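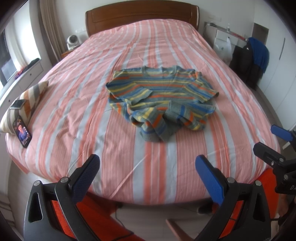 In praise of folding on the bed

I have a perfectly good table. It is flat, it is the right height, and every book on housekeeping I own tells me to fold my clothes there. I still carry the whole armful upstairs and drop it on the bed, and I'd like to make the case for everyone else doing the same!

A bed is enormous, for a start. You can lay a jumper out with both arms flung wide and still have room to walk your hands round it. On a table one sleeve always slides off the side and takes the rest with it. A bedspread has a bit of grip. Knitwear stays where you put it, more or less, and you can smooth it from the neck down without chasing it.

And if the bedspread is striped, so much the better. Ours is pink and coral with white running through, stripes going from the headboard to the foot, and I use them as ruled lines. Put the neckline square across a stripe and you can see at once whether the shoulders are level. My friend Lụa Khương thinks this is madness and says stripes on stripes make her eyes swim. I love it. A knit with blue, yellow and orange bands on top of all that pink is the most cheerful thing in the house on a grey morning in March.

I fold knits the slow way: sleeves in across the chest, then the hem up, then once more. Four moves and done. Get the sleeves lying properly before anything else, and pull the ribbing straight at the cuffs while you're there.
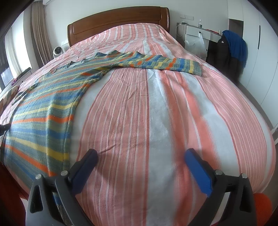

What about the wrinkles?

The usual complaint is that a soft surface gives you a soft fold. Oda Hägglund, who taught me to knit, holds firmly to this and does all her folding on a board. Fair enough for shirts. I'd give her shirts, and napkins too. But a jumper doesn't want a knife edge, it wants to be laid in the drawer without a lump in it, and a few ripples in the bedspread won't do it any harm (run your palm over them first if they bother you).

Then there's the deadline. A pile on the table can sit there for days. A pile on the bed has to be dealt with by bedtime.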